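La cama como mesa de trabajo

Glória Godinho lleva 31 años doblando ropa y todavía no le gusta. Me lo dice en la puerta, antes de que yo saque el cuaderno. «Doblar es aburrido», dice, «pero buscar una camisa por la mañana es peor». Con ella está Filipa Teixeira, su compañera en Lobo, el pequeño taller donde las dos enseñan a ordenar habitaciones. El taller se hace los sábados y cada grupo tiene 5 personas.

Empezamos por la cama, que para Glória es el mueble más importante del método. Toda la ropa del armario tiene que pasar por encima de ella. «En el suelo se olvida», explica. «En la cama molesta, y por la noche hay que dormir». Le pregunto si no es mejor trabajar cajón por cajón. Me contesta que lo intentó durante varios años y que la gente guardaba otra vez las mismas prendas sin mirarlas.

La ropa negra es su tema preferido. Filipa cuenta que casi todos los alumnos tienen más de la que creen, porque en el montón una prenda negra se confunde con la siguiente. Por eso la separan pronto y la extienden sobre una colcha clara, con las mangas o las perneras abiertas.

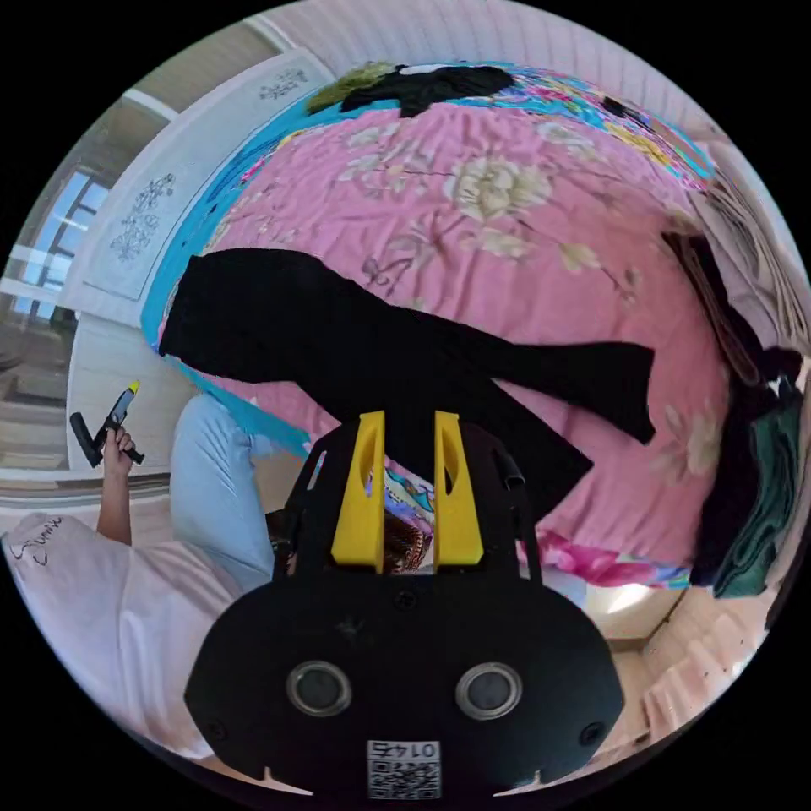
La colcha

Yo esperaba una colcha lisa. Glória prefiere las estampadas, y esta de peonías sobre fondo rosa, con su borde turquesa, le parece muy práctica. «El borde me sirve de regla», dice. «Pongo el bajo de la prenda paralelo al borde y ya sé si está derecha». Filipa no está de acuerdo. Según ella, las flores distraen, y además una colcha con arrugas engaña: se dobla bien la camisa, pero queda una onda que viene de abajo. Las dos discuten este punto un buen rato – creo que lo han discutido muchas veces – y al final Glória admite que conviene alisar la tela con la mano antes de empezar.

También le pregunto por el lavado. Ella lava la colcha sola, en agua fría, y la seca a la sombra para que el rosa no se pierda. Hace tiempo compró otra de la marca Timus, más gruesa, y la regaló a su hermano Américo porque no cabía bien en su lavadora.
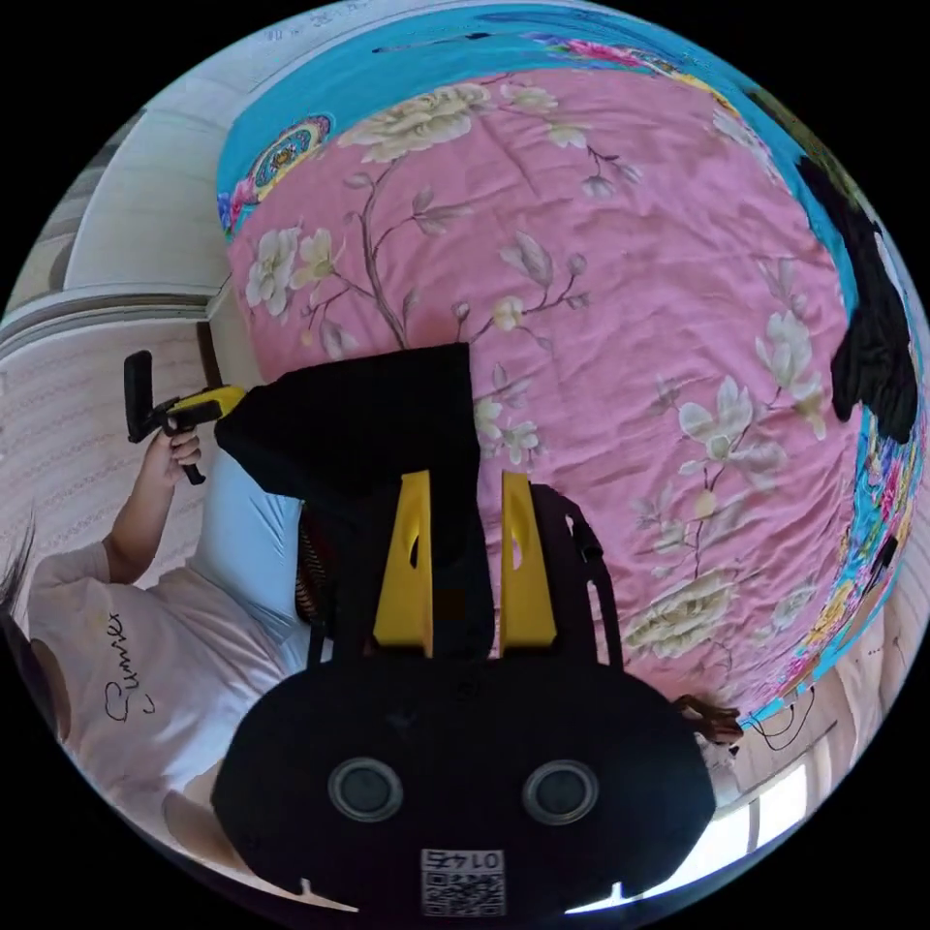 Los montones

El trabajo sigue con los montones, y aquí Glória es más estricta. Primero se agrupa por color, después por tipo de prenda. Los beis y los grises claros van juntos; el azul marino puede ir con el verde azulado y el gris, siempre que sean prendas de un peso parecido. «Un montón alto es bonito hasta que se saca algo de abajo», dice Filipa. Ellas recomiendan no pasar de 35 centímetros, y menos si el tejido resbala.

Lo último que doblan es lo negro. Glória reconoce que lo deja para el final por pereza, pues en una tela oscura cuesta ver las costuras y ella necesita buena luz. Lo coloca en medio de la cama, busca primero los hombros o la cintura, y solo entonces hace el primer pliegue. Para una prenda larga aconseja 3 pliegues. Si es de punto, enrollarla.
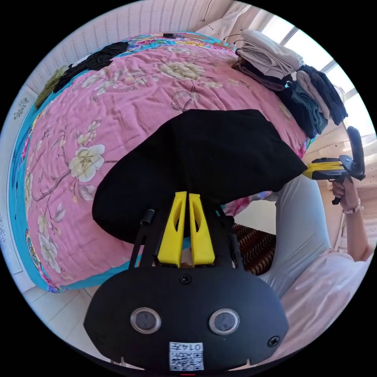 Marisol Ocampo cree que el orden por colores dura poco en una casa con niños, y que es más útil separar la ropa por persona, aunque los montones queden feos. Glória escucha la objeción con paciencia. «Puede tener razón», responde. «Yo vivo sola y mi armario me obedece». Filipa añade que en marzo quieren probar un taller para familias, con los dos sistemas, y ver cuál se mantiene al cabo de unas semanas.

Antes de irme pregunto qué se hace con las prendas que no encuentran montón. Glória las deja junto al cabecero hasta la noche. Si a esa hora sigue sin saber dónde ponerlas, van a la bolsa de regalar.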